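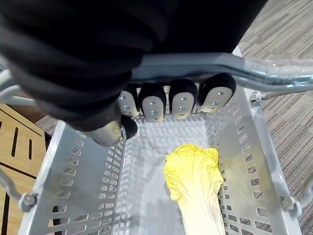
October, after lunch. Budget notes before they slip my mind, mostly for Sérgio and Tiago.

We have 2,878 left for the grocery picking setup, and I'd dearly love to make it stretch through spring. The big question is still the gloves. Drilov wants 272 a pair for the ribbed ones, Kumis is cheaper but quoted me a longer wait, and I keep going back and forth (sorry, Tiago, I know you've heard all this twice).
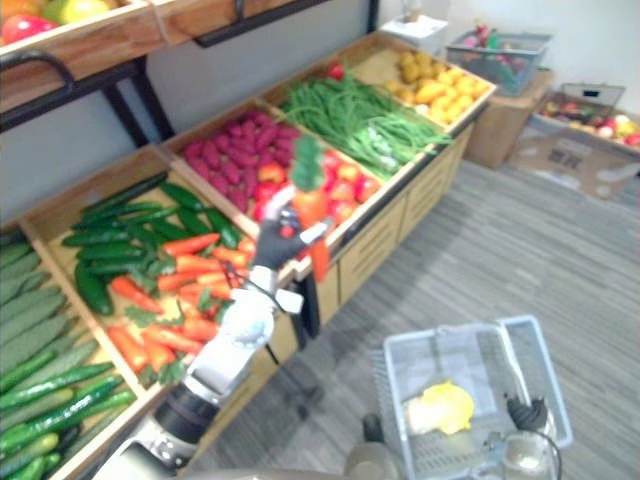

Whichever we choose, I'd like 4 pairs on the shelf, which comes to 1,088 at the Drilov price. Then there's 700 I want set aside for fingertip pads and wrist cables, and please let's not raid it for more pretend vegetables, however nice the Prola catalog looks! We're well off for carrots. 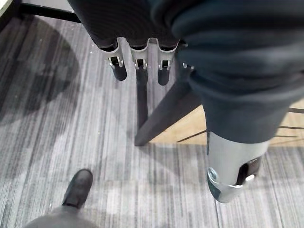
That leaves 1,090. Sérgio would put it toward a second produce stand from Akinola, and I'm coming around to the idea, though I'd want to measure the floor first and ask what delivery costs. Tiago, could you call them? Ask about spare baskets too.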